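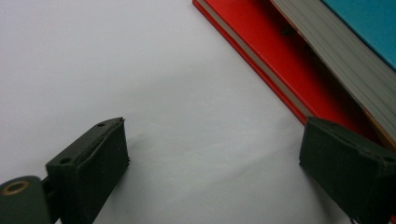

Sorting the Reading Nook: Project Report
Giuliana Ticona, Home and Community Design, Term 3

1. What I set out to do

The reading nook at the end of our hallway had become the place where books went to retire. My aim was to get them off the table and into an order that another member of the household could follow without me standing behind them. My teacher asked for a measurable goal, so mine was this: anyone should be able to find a given book in under 17 seconds. I had wanted to use a minute. She said that was generous.

2. The collection

There were 100 books once I had checked under the couch. Most are hardcovers, bought by my grandfather on the theory that paperbacks are a kind of magazine. The rest are school texts, a set of cookbooks nobody cooks from, and three copies of the same bird guide, all with different people's names inside.

3. Methods I tried

Method A was by colour. I know what librarians think of this. It looked terrific for an afternoon, reds with reds and blues with blues, and then my brother Joris asked for the atlas and neither of us could remember what colour it was. His best time was four minutes and included a snack.

Method B was by size, with the big ones at the bottom. It is very stable. It also means that every book you want has another book on top of it, and lifting the top one off to get at the one beneath becomes your whole evening.

Method C was by subject, with 12 headings written on card. Mum thought 12 was too many and asked what the difference was between Nature and Outdoors. I didn't have an answer, so they were merged, along with several others I had been quite proud of.

4. Testing

I read out a title and timed the search on my phone. Each person had 4 turns per method. Colour was quick when the searcher already knew the cover and hopeless otherwise. Size was slow for everyone. Subject came in under the goal on most turns, apart from Dad's, who reads the back of everything he picks up and can't be hurried.

5. Problems

The tabletop is pale and shows every smudge, so it needed wiping more often than my plan allowed for. I also left no spot for books people are halfway through. These now live in a pile at one corner, lying at whatever angle they were dropped. I have labelled the pile Current, to make it look deliberate.

6. If I did it again

I would ask people what they wanted to find before making the cards. I would also give two of the bird guides away in August, when my uncle visits and can't refuse.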